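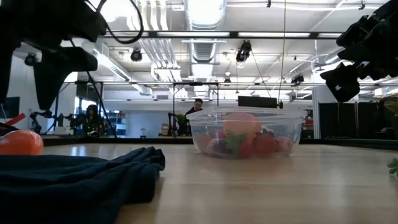 Ticket 236: Artificial fruit marking the tabletop
Status: Closed
Opened by: Jaruwan Prasertsri
Area: Furniture and display items
Priority: Low

Problem as reported

Pinkish marks on the wooden table, in the spot where the fruit gets put down. Also a tacky feel on some of the pieces, worst on the strawberries. The table was refinished by Pacheco in April and the marks were not there then. Wiping with a damp cloth takes off the tackiness for a day or so but does nothing to the marks.

Fruit is the Veridau mixed set, bought new. Bowl is clear plastic, from Etodard, bought separately.

Log

Entry 1 (JP)
Washed all the fruit in warm water with a drop of washing-up liquid and left it on a towel overnight. Felt fine in the morning. Put it back in the bowl. Tacky again after two days.

Entry 2 (Support)
Please check whether the marks come from the fruit or the cloth. A dark navy cloth left damp on a finished surface can give off dye. Try this: white kitchen paper under one strawberry, another sheet under the cloth, leave both until tomorrow and report back.

Entry 3 (JP)
Done. Sheet under the cloth is clean. Sheet under the strawberry has a faint pink patch the size of a fingertip. I had the cloth dry for this. Should I repeat it damp?

Entry 4 (Support)
Yes please. Same again, cloth damp but wrung out. Also test the orange and the big peach-coloured one.

Entry 5 (JP)
Cloth damp: sheet has a slight grey-blue tinge, very weak. Not the colour of the marks on the table. Orange: clean. Peach-coloured one: clean, no tackiness either. Pink round one: clean but a bit sticky at the base.

Entry 6 (Support)
So the strawberries are the main source and the cloth is a minor one. The red coating is probably softening. What is the fruit being cleaned with day to day?

Entry 7 (JP)
Asked the others. Someone has been using the Mekano surface spray on everything, fruit included, because it was next to the sink. Bottle says hard surfaces only and to rinse off. It was not being rinsed.

Entry 8 (Support)
That would fit. Stop using the spray on the fruit. Wash the strawberries again, rinse twice, dry fully, then dust lightly with talc and wipe off. Keep them in the bowl when not in use, not straight on the wood. The bowl has not shown any staining, correct?

Entry 9 (JP)
Correct, bowl is fine. A few scratches inside but no colour.

Entry 10 (JP)
Strawberries washed, rinsed, dried, talc. Repeated the kitchen paper test overnight. Clean this time. The leafy sprig lost a leaf in the wash, I have glued it back.

Entry 11 (Support)
Good. For the table: Pacheco say to try a soft cloth with a little white spirit on a hidden patch first. If the finish goes dull, stop. Their charge for a visit is 189 plus materials, so worth trying this before booking.

Entry 12 (JP)
Tried it on the underside edge, no dulling. Went over the marks three times. Two are gone. The third is still there if you look along the surface towards the light, but you would not notice it from above. Happy to leave it.

Entry 13 (JP)
Checked again after 7 days of normal use. No new marks, no tackiness. Spray now lives in the cupboard and there is a label on it.

Resolution

Cause: unrinsed surface spray softening the red coating on the artificial strawberries. Cloth gives off a little dye when damp, so hang it up after wiping down.
Action: fruit rewashed, spray withdrawn from use on fruit, table spot cleaned. No replacement ordered.
Closed Dec 13, 2018. Reopen under the same number if the marks come back.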